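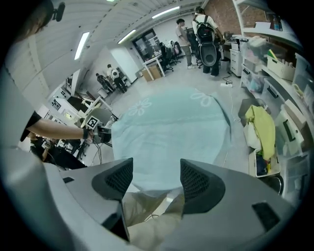
The round rug with the white flowers.

Semolina cake, the pistachio one
Issue 52 | 28/05/2023
Shares 588 | Comments 30

Hello everyone, and hello especially to those of you who came over after the spring potluck write-up! I promised a cake this time and a cake you are getting. It's the semolina and pistachio one I kept hinting at in April, when I was still making it too sweet and feeding the results to my neighbors (they did not complain, but they did start answering the door more slowly).

If you've never baked with semolina, it's the same stuff that goes into some pastas, sold in little yellow bags. It makes a cake that is a bit sandy and a bit chewy, and it drinks up syrup like nothing else. My aunt made hers plain, with one almond on each piece, and we used to fight over the corners. Mine has pistachio paste in it, and I know she would have something to say about that.

The paste I use is Fustico, in the squat jar. I like it for this cake as it's only lightly sweetened and the color stays green after baking, more or less. Any pistachio paste will do, but please taste yours first. If it's very sugary, like a spread for toast, take a couple of spoonfuls of sugar out of the batter. I learned that with a jar I bought in a hurry at the train station and I still think about how bad that cake was.

For the semolina I go to Qureshi, the grocery on the corner in Trunthorpe with the crates of mangoes outside. They keep fine and coarse side by side and the bags look almost the same, so read the label. You want coarse. Fine semolina gives you something closer to a sponge, and when the syrup goes on it turns to paste in the middle. Still edible with a spoon! But you won't be cutting any diamonds out of it.

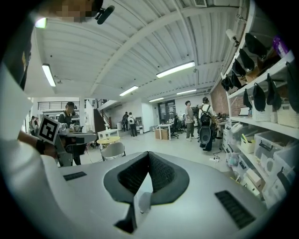 What you need

1 1/2 cups coarse semolina
1/2 cup sugar
1 cup plain full-fat yogurt
1 stick of butter, melted and left to cool a little
3 heaped tablespoons pistachio paste
1 teaspoon baking powder
1/4 teaspoon baking soda
a good pinch of salt
a handful of shelled pistachios for the top

And for the syrup:
1 cup sugar
3/4 cup water
a squeeze of lemon
1 teaspoon orange blossom water, or skip it if it tastes like soap to you (my brother swears it does)

Make the syrup first. Sugar, water and lemon go in a small pot, you bring it to a boil, then turn it down and let it bubble gently for five minutes. Take it off the heat, stir in the orange blossom water and leave it on the counter. It has to be cool when it meets the hot cake. I have tried hot on hot and the top went gummy.

Now the batter. Stir the semolina, sugar, baking powder, baking soda and salt together in a big bowl. In another bowl, beat the pistachio paste into the melted butter until there are no lumps, then stir in the yogurt. It will look split and horrible for a moment, keep going. Tip that into the dry things and mix just until you can't see any dry patches. No need for a mixer, a wooden spoon is fine.

Butter a square pan. Mine is an 8-inch Lanora that has been through three apartments with me and has a dent on one side, so every cake I make has a dent on one side too. Scrape the batter in, smooth the top with wet fingers, and then walk away for 30 minutes. The semolina needs that time to swell up. I used to skip this and wonder why my cake crunched.

Heat the oven to 350 while you wait. Before it goes in, score the top into squares or diamonds with a sharp knife and press a pistachio into each one. Bake until the edges are properly brown and the middle springs back when you poke it. In my oven that's a little under 40 minutes, but my oven is a grump and runs cool on the left, so start looking at yours after half an hour.

As soon as it's out, cut down through the lines again and pour the syrup over slowly, all of it. It'll look like far too much and you'll think I've made a typo. I haven't! Give it a couple of hours and it'll all be gone. Overnight is better still, covered with a clean dish towel on the counter.
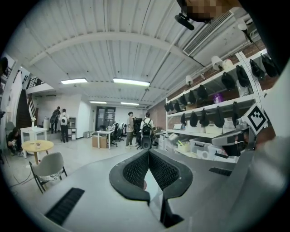

From the mailbag

Imtiaz Jayawardena wrote in to ask if the cake can be made without yogurt, and yes, I think so. I made one with coconut milk and a tablespoon of lemon juice, using the thick kind from a can. It browned faster and came out softer, and it was gone by the evening, so take from that what you will. Coconut and pistachio is a lovely pair anyway. Imtiaz also says toasting the semolina in the butter first gives a nuttier flavor. I haven't tried it yet but I've written it on the fridge. Do let it cool before the yogurt goes in, I'd guess, or you'll have scrambled dairy on your hands.

Someone else asked about freezing. It freezes fine, syrup and all, wrapped in single pieces. Ten seconds in the microwave and it's back to being sticky. I wouldn't freeze it with the nuts on top though, as they go a little bendy.

And to the reader who wanted to know if you can cut the syrup in half: you can, and you'll have a decent plain cake for breakfast with coffee. I'd put some plain yogurt next to it and maybe a few strawberries, they're so good right now.

Next time

I'm deep in cold soups at the moment. There's a cucumber one with dill and walnuts that I've made twice this week, and a tomato one I'm not happy with (too much bread, I think, or else the wrong bread). If you have a cold soup your family makes, send it over, even if it's just "a bit of this and a bit of that." I can work with that. Also I'm still looking for a decent way to use up half a bottle of rose water, so if you have one, write to me, please.

Right, there's a pan soaking in the sink and it isn't going to wash itself. Happy baking, and send me your corner pieces!

Share this issue | Leave a comment
Contact | Unsubscribe | © 2023 All rights reserved | Back to top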